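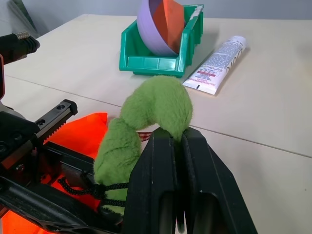 Two ferries and a funicular: a thread

Miroslava Nazarenko
13 Jul 2026

Print | E-mail this

1/ We drove to Honau for the funicular. Not for the town, the lake, or the famous soup. My husband Florencio saw a poster of it in a gas station and that was our vacation planned.

2/ To get to Honau you take a ferry, drive across an island the size of a golf course, and take another ferry. You pay for both. The man at the second booth looked at my ticket from the first booth the way you'd look at a drawing by somebody else's kid.

3/ On ferry number one you stay in your car. On ferry number two you must leave your car. We stayed in our car. A whistle was blown at us.

4/ Upstairs there's a snack bar with one kind of sandwich. It's called the Valcárcel. I asked what was in it and the girl said "it's the Valcárcel." Egg, mostly. I'd have it again.

5/ Honau itself is pretty in a way that makes parking impossible. We went around the church until a woman watering her geraniums started waving. Florencio waved back every time. He thinks they're friends now.

6/ So, the funicular. It has 319 steps running next to it. I know this because it's painted on a sign at the bottom, right under the other sign, the one saying the funicular is closed until October.

7/ Florencio read both signs out loud, twice, in case they improved.

8/ We took the steps. A fellow in dress shoes passed me on the way up, and passed me again on the way down, while I was still on the way up. He said "nearly there." He was lying and I respected it.

9/ At the top: a bench, a telescope that only takes a coin they stopped making, and a cafe called Stokeo where the waiter brings you water before you ask. I suppose he's seen a lot of faces that color.

10/ The view, fine, the view is wonderful. You can see both ferries from up there, and the whole lake, and the castle on the far side that everyone told us to visit. We looked at it for a good long while and decided that counted.

11/ I had the cherry cake. Florencio had the cherry cake and then the rest of mine — he says altitude does that to him. We were up there so long they started putting the chairs on the tables.

12/ Going down is worse on the knees. I'd like that on a sign too.

13/ Hotel had a bathtub and a sack of salt with a scoop in it. I used the scoop six times. Florencio fell asleep in his hat.

14/ Next morning we went back across both ferries. Got out of the car on the first one. Whistle again.

15/ He's now found a poster for a cable car in Mokden. I've asked him to call ahead.

2 shares

Comments

Nandini Bhat: The Valcárcel had ham in it when we went. You were robbed.

Gonzalo Moya: There's a road around the north end, you know. Takes longer but no ferries and no whistles.

Miroslava Nazarenko: Gonzalo, where were you when I needed you

Ruby-Lee Tamihana: Did you get the soup at least??

Miroslava Nazarenko: Soup place was closed for a wedding. They did let us look at it.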